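Vundham Home Skills Service
1/10
Our November guidance for residents of one-room and two-room homes in the Pomura district concerns the sorting of fresh produce after a large shop. It replaces the leaflet issued with the spring tenancy packs. Please discard the earlier version.

2/10
The annual survey was returned by 1,351 households. A large share reported having no kitchen worktop longer than a chopping board, and many stated that shopping is sorted on a bed, a sofa or the floor. The guidance has been rewritten with those households in mind.

3/10
Where a bed is used, it should be made first and the pillows moved to one end. A washable cover or a flat cotton sheet should lie over the bedding. Wool blankets and quilts marked dry clean only should be put away until the work is finished.

4/10
Loose fruit should be set down gently and spread out in a single layer. Round fruit will roll towards any dip in the mattress, so heavier goods are best kept at the foot of the bed. Each piece should be turned once and checked for soft patches, split skin or mould. 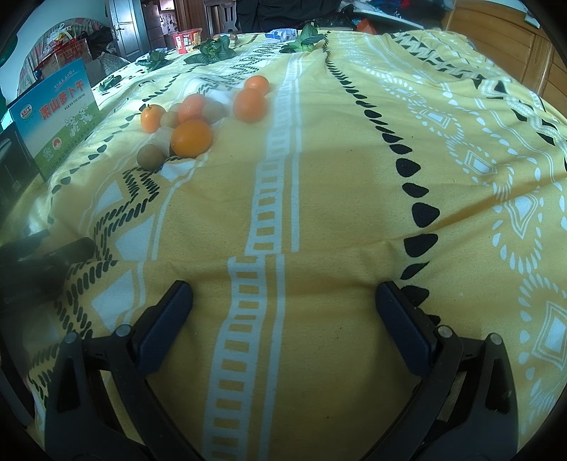
Mandarins and other produce, with a yellow patterned cover beneath: a few fruits set out on the cloth in the first picture, the full steel bowl in the second. 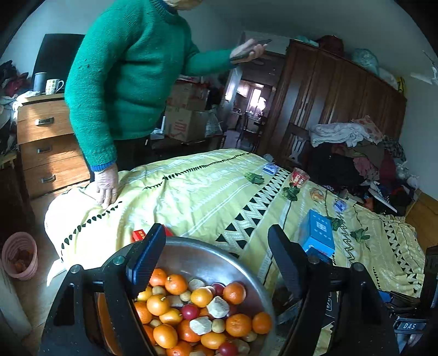
5/10
Mixed bowls are convenient for carrying but are unsuitable for storage beyond the same evening. Potatoes should be taken out and kept in the dark, in a paper or cloth bag, away from onions. Any that have turned green should go in the food waste caddy.

6/10
Citrus fruit keeps for several days in a cool room and for longer in the salad drawer of a refrigerator. Stems and leaves may be left on. Fruit that is marked but sound should be placed on top and eaten first. Residents using the Pomura community fridge are asked not to leave bags heavier than 900 grams on the upper shelf.

7/10
Fresh root ginger may be stored unpeeled in the refrigerator, wrapped in a dry paper towel. It may also be frozen whole and grated from frozen. Tomatoes are better left at room temperature until ripe.

8/10
Boxed and tinned goods should be sorted separately from fresh produce and put away last. Medicines, cleaning products and anything in glass should not be placed on a mattress at any point. Households with small children are asked to clear cherry tomatoes, grapes and similar small items promptly.

9/10
Once the bed is clear, shake the cover outdoors or over the bath. Juice marks should be dabbed with cold water and the cover washed according to its label. Residents at Bañez Court are reminded that covers may not be shaken from the walkways, and that the laundry room closes at 9 in the evening.

10/10
Printed copies of the guidance are being delivered with the winter newsletter; 3,000 have been ordered. Large print and translated versions can be requested at the Stivel Road office during opening hours. Corrections to the storage advice will be added beneath this thread.

Addition to 6/10: the weight limit applies to the upper shelf of the community fridge only. The lower shelves and the vegetable crates beside the door are unaffected.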